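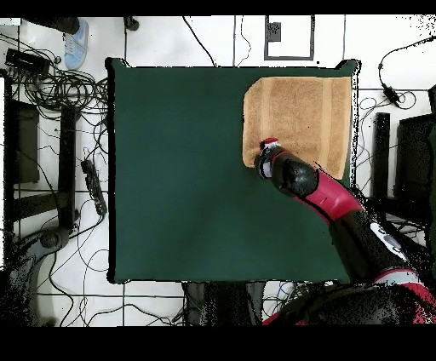 Marla Tveit

Speaker notes, Relthorpe Laundry and Linen Managers' meeting, afternoon session

Start without the title slide. Let them look at the towel for a bit, then ask who in the room has folded one today. Most hands will go up.

Opening. I ran the finishing end of a linen plant for a long time, and every spring somebody came through the door with a machine that was going to fold for me. Some of those machines were good. A flatwork folder does sheets all day. But it wants the sheet fed to it straight, and feeding it straight is a person's job. So my question for this talk is a narrow one: can a robot arm take a terry towel off a pile and hand me back something I can put on a cart?

My answer is no, not yet, and I'll give my reasons. (Pause. The Anitz people are in the second row, be nice.)

Point 1. A towel has no shape of its own. A box is the same box when you turn it around. Pick up a towel by the wrong spot and you have a new problem in your hand. Our new hires get this in a morning and can't tell you how they do it. They find a corner, they run a thumb down the hem, and the rest hangs where it should.

Point 2. Look at what the work has been cut down to. One towel. A clear table, plain green, so the orange shows up. No wet ones, no washcloth stuck inside, no cart waiting. I don't mind that, you have to start somewhere. I mind when a sales deck jumps from there to my plant at Zakton, where the morning load in March was 739 bath towels and they came out of the dryers in knots.

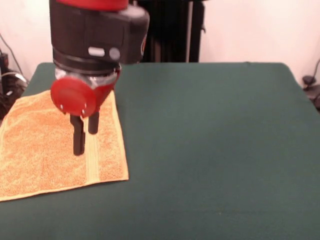 Slide 4. Gripper over the towel, fingers open, woven band just to the right.

Stay on this one. Two fingers, and a thick looped fabric lying flat. Ask the room where they would grab. Somebody will say the edge, and they're right. Now ask how you get hold of one layer of an edge when it's flat against the table. We pinch and roll it, and we can feel when we've got two layers. Ask any vendor what their gripper feels. The Cusi brochure has a whole page on vision and one line on touch.

Point 3. Corners. Skip the story about the hotel if time is short.
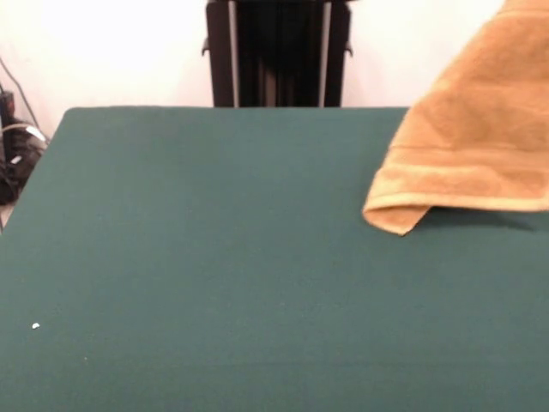

Slide 5. Towel at the right of the table, near corner turned over on itself.

I'd send this one back. I can't tell you from a still what comes next, and maybe it gets sorted out. But a corner folded over is what we pull off the stack at inspection, and fixing it by hand takes longer than folding it fresh.

Point 4. What to ask for in a demo. Bring your own towels, 500 of them, from your own dryers. Nobody from the vendor touches the pile. Time the whole run, stops included, and have your own inspector reject the bad ones. I've asked for this 2 times. Both times I got a video - a nice one, sped up.

If the machine averages 40 seconds a towel with no help, I'll come back next year and eat my words. It's slow, but it could run at night.

Questions. Expect one on labor cost and one on shop rags. Rags are easier, no one cares how they look.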